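Session 6: Keeping time when you play with other people

Hello all. I'm typing these up from what I scribbled before class, so they wander a bit, and the bit on swing is longer than it was on the night as we ran out of time. If you missed the session, read this with a metronome next to you. A phone one is fine.

First, homework. Most of you did the clapping sheet, thank you! A few of you told me it was dull. It is dull. I did mine in the kitchen waiting for the kettle and I still do it when I'm waiting for the kettle.

Pulse, beat, tempo

I use these three words sloppily when I talk, so let me pin them down once. The pulse is the steady thing you'd tap your foot to. A beat is one of those taps. Tempo is how fast they come, given in beats per minute. At 60 you get one a second, which makes it a handy speed to learn by heart, as you can check yourself against any clock with a second hand. At 114 you're at a brisk walk, and that's the speed we used for the second half of the Sampaio tune.

Try this before you read on. Set the metronome to 60, listen for a bit, turn it off and keep tapping for a minute by the clock. Count your taps. Nearly everyone in the room went over, me included. We speed up when we're concentrating and we speed up even more when we're nervous, so if you're going to worry about one fault, worry about rushing.

Slow is harder

Laurinda asked why the slow tune felt so much wobblier than the fast one, and I gave her a rather muddled answer, so here's another go. When the beats are close together there isn't much room to drift between them. When they're far apart you're guessing at the length of a long silence, and the guess is where it goes wrong. The cure is to fill the gap in your head. Say "one-and-two-and" under your breath, or "one-e-and-a" if the tune is really crawling, and play only on the numbers. You'll look as if you're muttering. Everyone in an orchestra is muttering.
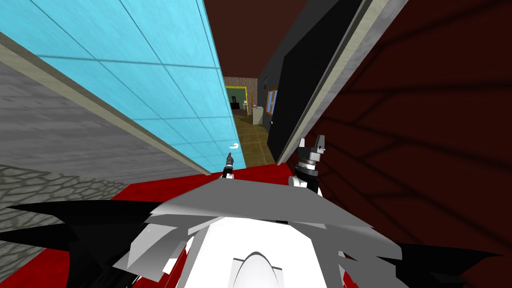

A rest is the same problem in disguise. People treat a rest as time off, then come back in early, all in a heap. Keep the subdivisions going right through it. If you play a wind instrument, don't leave your breath until the last moment either -- take it in time, as though the breath were a note.

Listening sideways

Now, other people. I learned this from Kendra Doucette, who ran the band I was in for years and who had a horrible habit of stopping conducting in the middle of a piece and folding her arms. We'd panic, then somebody would start listening to the bass and the whole thing would settle. So pick one person to listen to. In our group that's whoever has the lowest part. Don't try to follow everybody, you'll end up following the loudest, and the loudest is usually the one who's rushing (sorry, trumpets).

If you get lost, stop playing and keep counting. Look for the next place where everyone lands together, often the start of a new section, and come back in there. Don't creep back in quietly with wrong notes in the hope of bumping into the right ones!

Swing, quickly

In straight time, two quavers split the beat evenly. In swing the first one is longer and the second is shorter and a bit late. A rough way in is to split each beat into 3 and play on the first and the third: "trip-(l)-et, trip-(l)-et". Real players don't stick to that. At slow speeds they lean on it more, and when it gets fast the two notes even out until you can hardly hear a difference. The sheet will just say "swing" at the top and print ordinary quavers, so you have to do it by ear.

For next time

Please do the tapping test every day and write down your number, even when it's a bad one. Then play the first page of the Sampaio at 60 with the click on every beat, and again with the metronome at 30, so that you only hear every other beat. It's a nasty feeling the first time. Brave people can put the click on two and four.

Bring a pencil, and bring the blue sheet as well as the white one, we'll need both.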